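Werkstattbuch, 18. August 2026

Wagen 3, Hinterachse und Dämpfer nach dem Schotterlauf in Flastthorpe. Kilometerstand seit letzter Revision: 1079.

Hinten links Dämpfer ausgebaut. Kolbenstange hat feine Längsriefen, mit dem Fingernagel gerade noch spürbar. Abstreifer verhärtet, darunter Schlamm bis an den Dichtring. Öl dunkel, riecht verbrannt. Rechts deutlich besser, wird aber gleich mitgemacht. Neue Dichtsätze von Reinholz sind bestellt, Nevzat kümmert sich um die Stange – entweder neu verchromen oder die aus dem Ersatzdämpfer nehmen.

Shimpaket Zugstufe nach Skizze von Radomír wieder aufgebaut, eine Scheibe weniger als im Juli. Petronella meinte nach dem Lauf, das Heck komme auf kurzen Wellen nicht schnell genug zurück und setze sich nach der dritten oder vierten Kuppe. Passt zum Zustand der Anschlagpuffer, beide am unteren Rand ausgefranst. 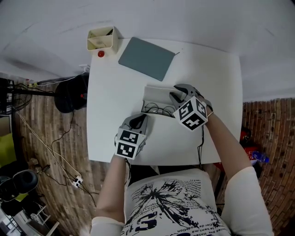

Längslenker unten: Buchse vorn ausgeschlagen, Spiel von Hand fühlbar. Schraube ging nur mit Wärme raus, Gewinde nachgeschnitten. Beim Zusammenbau Kupferpaste nur auf den Schaft, Gewinde bleibt trocken. Endgültig anziehen erst, wenn der Wagen auf den Rädern steht, das haben wir letztes Mal vergessen.

Schweißnaht am Dämpferdom mit Farbeindringmittel geprüft, kein Riss. Unterfahrschutz hat eine Delle vor dem Tank, Nomvula richtet ihn auf der Presse. Von den 5 Befestigungsschrauben fehlte eine, zwei waren rund.

Stickstoff noch nicht befüllt, das Manometer am Füllgerät bleibt hängen. Bei Woltix nachfragen, ob sie eins auf Lager haben.

Offen: Buchsen einpressen, Spur und Sturz hinten, Bremsleitung rechts neu klemmen (scheuert am Halter). Sanaa braucht die alten Dichtungen für ihren Vergleich, liegen in der Tüte auf der Werkbank, bitte nicht wegwerfen.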